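4. Tables and their coverings in shared rooms

4.1 What the rooms had in common

The sixteen rooms visited for the Skilloment study differed in size, age and use, but the furniture in them was much alike. Most had been fitted out in one go, with tables ordered from a single catalogue, and had then picked up other pieces over the years. In Cliltberg, where the building had once been a district office, the original tables were still in place and had been joined by four trestles and a door laid across two cabinets. In the Trornico rooms the tables had been replaced shortly before our first visit, and the older ones were stored on their sides along a corridor, where people still put coats and bags on them.

We had planned to treat the table as a fixed item and to study what was done at it. This did not hold up well. Tables were turned, pushed together, pulled apart and moved nearer to windows and sockets, often several times in a day. More to the point for this section, their tops were hardly ever used bare. In nearly all rooms something lay between the work and the table: a cloth, a cutting mat, newspaper, lining paper from a roll, a printed sheet. In the floor plans we had been given, and in the booking forms, none of this was mentioned.

Karppinen's account of shared kitchens makes a related point about chopping boards, which she describes as the part of the worktop that people are willing to be responsible for. We found the same attitude towards coverings. A person who would not wipe a table used by the group before would shake out a cloth and fold it, and would do so with some care. Several interviewees spoke of "my end" of a table when their cloth was on it and of "the table" when it was not.

4.2 Reasons given for covering a table

In the interviews we asked an open question about table coverings and did not offer any answers to pick from. Protection of the surface was the reason given first in most cases. It was also the reason given most quickly and with the least detail. When asked what the surface was being protected from, people mentioned glue, ink, hot cups and blades, and then often went on to say that none of these was much used in their own sessions. A bookbinding group in Cliltberg covered its tables with thick felt and explained that this was for the tables; later in the same conversation the group leader said the felt was there to stop the boards sliding.

The second reason was visibility. Small parts, pins, seeds, beads and offcuts are hard to see on a wood-grain top and easier to see on a plain one. Groups that worked with dark materials wanted a light covering, and the one group that worked mainly in white thread brought a navy blue blanket. Lighting came up in the same answers. Where the ceiling lamps were bright and the table had a gloss finish, a covering was used to cut the glare, and people said their eyes were less tired at the end of a session. We have no measurements to set against this.

The third reason was measurement, and here printed sheets came in. A sheet with a regular grid lets a person place things square to one another, judge a length by eye, and put an object back where it had been. Quilting and pattern-cutting groups used grids in this way as a matter of course. Others had picked up the habit from them. In one Trornico room a model-making group had found a gridded sheet left behind in a cupboard and had gone on using it for two years before learning that it belonged to the sewing class next door, who had in the meantime bought another.

A fourth reason was given less often but with some feeling. A covering hides the table. Tables in shared rooms are scratched and written on, and people who had booked and paid for a room did not wish to sit at what one of them called "other people's mess". In rooms with newer tables this reason was not heard at all.

4.3 Fit between covering and table

We noted whether each covering matched its table in size. It seldom did. Coverings were bought or brought for another purpose, and the tables themselves were not of one size even within a room. Large cloths hung over the sides and were caught by knees and chair arms. Small ones left a bare margin, and this margin had uses of its own. Cups were stood there, and phones, glasses cases and the lids of things. In sessions where the group had agreed not to bring drinks to the table, the bare margin was where the drinks were found.

Coverings that took up most of the top but stopped short of one or more edges were the most common kind. They were also the ones about which fewest complaints were made. Our reading is that people like to have both surfaces within reach, one for the work and one for everything else, although no interviewee put it like that. Ho-yin Chang, who carried out the visits in Trornico, noted that when a large cloth was folded back to expose a strip of table, the strip was filled within minutes.

Movement of the covering was a complaint in its own right. Thin sheets crept towards whoever was leaning on them. Tape was used in five rooms, bulldog clips in three, and in one room the corners were held down with tins of paint that had been there long enough to leave rings. Grids made the problem more noticeable, as a small turn of the sheet shows up at once against the edge of the table. Some users straightened the sheet each time they came back to it. Others lined up their work with the printed lines and ignored the table edge altogether.

4.4 Sitting and standing

Tables in the study rooms were, with two exceptions, made for sitting at. Even so, 40 of the 85 sessions we attended included a spell in which most of those present were on their feet. People stood to cut, to fold, to lay out large pieces, to see the whole of a thing at once, and to reach the middle of the table. They also stood when they were short of chairs, or when the chairs were the stacking kind that nobody wanted to fetch.

Standing changed how the covering was used. A seated person works in a shallow area close to the edge and seldom touches the far half of the table. A standing person uses more of its depth, and needs a covering that lies flat further in. Complaints about creases came almost wholly from people who stood. They also tended to stay close up against the near edge, with the forearms held out over the top, and they took less notice of anything that hung down in front of them. Figure 4 gives an instance of standing work at a covered table.
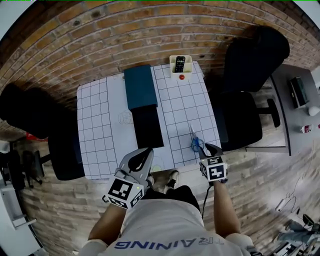 Figure 4. Standing at the near edge of a white table. A white sheet printed with a blue grid of squares is spread over most of the top.

The height of the table mattered less to people than we had expected. Tall users said that their backs ached after a long session and short users said nothing, but neither group asked for different tables when we raised the subject. What they asked for was more room between tables, so that they could stand back. In the smaller rooms a person on their feet blocks the way behind them, and much of the shuffling we recorded was caused by others trying to get to the sink or the door.

4.5 Storage and care

Coverings need to be put somewhere between sessions, and the rooms made little provision for this. Cloths were folded into drawers along with other things. Paper was rolled and stood in corners. Printed sheets fared worst, as a fold across a grid leaves a ridge that does not lie flat again, and several groups had given up on folding and hung theirs over a rail or slid them behind a cupboard. In Cliltberg a length of drainpipe had been fixed to the wall to take rolled sheets. It held more than it was meant to, and the sheets at the bottom were not often taken out.

Cleaning was uneven. Cloths went home with whoever remembered to take them and came back washed, sometimes after a month. Sheets that could be wiped were wiped on the upper side only. We asked who had the job of replacing a worn covering and had no clear answer in any room; the usual pattern was that one member bought a new one and mentioned the cost later or not at all. Room charges did not cover it. At the time of the visits in August, one Trornico group was using a covering so faded that its printed lines could be seen only near the edges, and members were still setting their work out by it from memory.

4.6 Limits of these observations

The study was not set up to look at coverings, and the notes on them are uneven for that reason. In the first 20 sessions they were recorded only where the observer happened to think them of interest. A standard line for coverings was then added to the visit sheet, and the later records are fuller. We did not weigh, measure or test any of the materials, and we have kept to the terms that users gave us — "plastic", "felt", "the grid one" — without checking them.

Evening sessions are also thinly covered. Most of the visits ended by five o'clock, and groups that meet after work may well use the tables in other ways. The two rooms with high benches are left out of section 4.4 and are dealt with separately in section 5, together with the question of stools.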